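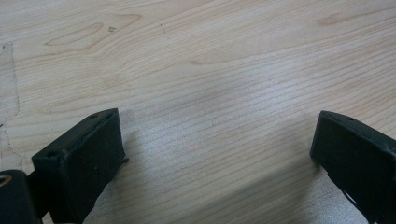 Rornwood, June

The academic year at Mastside has closed, and with it the first full year of the robotics club's manipulation project. I have served as the club's faculty adviser throughout, and I have used this page from time to time to set down notes that do not belong in the annual report to the school. The present entry concerns the hand-held gripper, the table work that occupied most of the spring term, and certain matters that the incoming members should consider before the fall.

The club was awarded a Barroso student grant of $2000 in the autumn. The application had proposed a small sorting arm, of the kind that earlier members had built for the regional competition at Rastby. Following discussion with the students, the purpose was amended, with the consent of the grant office, to allow the purchase of parts for a gripper operated by hand and fitted with a camera. The arm was retained as a second stage. Parts for the gripper came to $495, including a second set of fingers and the fasteners that were ordered in the wrong length and could not be returned.

The reasoning was largely practical. In previous years the whole membership waited upon a single arm. One or two students would operate it while the others watched, and a fault in the arm ended the session for everyone. A tool that is held in the hand can be passed along the table, and a student who has never written a line of code can record a useful demonstration on the first afternoon. Several of our younger members did so. I am of the opinion that this did more for attendance than any of the notices we posted.

Work proceeded in two groups. The first was responsible for the gripper itself, its fingers and its mounting. The second planned the tasks to be recorded and maintained the log. Members were asked to change groups at the middle of the term, and most did, although I would not describe the exchange as popular. Those who had built the fingers were reluctant to see them handled by others, and those who kept the log had developed abbreviations that the new keepers could not read. A key to the abbreviations has now been placed inside the front cover.

Each recording begins and ends with the fingers fully open and nothing between them. The students at first regarded this as a formality and were inclined to start with the hand already closing on the object. Recordings made in that manner gave the second group a great deal of trouble, as there was no consistent point from which to measure the travel of the fingers. The rule was adopted in the third week and written on the board. I ask that it remain there.

The pale wooden table deserves a word of its own. The students proposed at one stage that it be covered with a plain dark cloth, on the ground that the grain might be mistaken for part of an object. Others held that an ordinary table was the more honest test. Both views were argued at some length, and the club voted to leave the wood bare. I supported the decision, though I note that the fingers and their housing are very dark, and that against a dark cloth they would have been considerably harder to make out.

Light proved to be a more serious question than the table. When the tool is brought low over the wood, it casts a broad, soft shadow directly into the space between the fingers, which is exactly where the object is expected to be. The upper part of the view may be bright while the lower part is in shade. We tried a desk lamp at the side, and then two lamps, and the second lamp produced an additional shadow with which no one was satisfied. The present practice is to leave the room lights as they are and to write the time of day in the log. Recordings made at 4 p.m. in winter should be kept apart from those made at the same hour in May.

With regard to the fingers, I would draw the attention of the build group to the left one, where a small flap of material stands out from the edge. It is a minor matter at present. The facing should nevertheless be trimmed or replaced before the fall sessions, and the finger should be examined again after it has been refitted. The spare set is in the cabinet with the fasteners. If the facing is changed on one finger, it should be changed on both, and the change should be entered in the log on the day it is made.

The log closed the year with 787 recordings entered. This figure includes the early attempts described above, and it should be quoted with that understanding. The longest single session lasted 44 minutes without a break, and I have since asked that members exchange places more often, as the quality of the later recordings in that session was visibly poorer and at least one wrist was sore the next morning.

Two of our students presented the project at Rastby in the spring. There was no category for work of this type, and the judges placed it in the open exhibition, where it received courteous questions and no award. The most frequent question was when the arm would be finished. The students answered that the arm was scheduled for the coming year - a reply I was glad to hear given in public, as it will now be difficult to postpone. Visitors were permitted to try the gripper on a set of wooden blocks, and a line formed at the table for most of the afternoon. I would recommend that the club bring a second table next year if the organizers will allow it.

For the fall, I have asked the incoming officers to attend to the following before any new recording is made. The storage drive must be copied, and the copy kept in the school office. The task list should be shortened, as the folding tasks were begun with enthusiasm and none was completed to the group's satisfaction. The remaining balance of the grant must be reported to the Barroso office before the second payment is requested, and the receipts for the fasteners are to be included with the others.

The workroom at Mastside will be closed through the summer for repainting. The gripper has been signed out to my office for that period, and members who wish to use it in August may write to me at the school address.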